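Keep the bottle apart

By Azucena Manríquez

In my building we are 61 households and we share one room for the waste. Every evening I see the same thing there: plastic bottles thrown in one bag together with everything else. People say that somebody will sort it later. I do not agree with this habit, and I want to explain why.

To sort at the moment of throwing takes perhaps 3 seconds. To sort afterwards, from a mixed pile, is slow and unpleasant work, and the small bottles are the worst. They roll under other things and they are easily missed. A spray bottle is also a difficult case, as it may still be useful. I refill mine for almost everything in the kitchen, but I have found many good ones among the rubbish.

My neighbours answer that the bins are too few. It is true, and I wrote to the building office about it in August. But a bin with a clean bag costs little, and one more beside the table at home would already help.
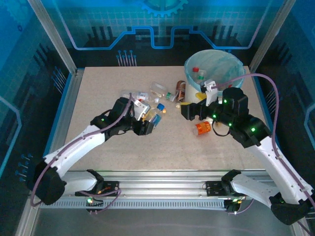

So I would begin with the bottles only. Let each family keep them in a separate bag for one month, and after that we can speak about paper and glass.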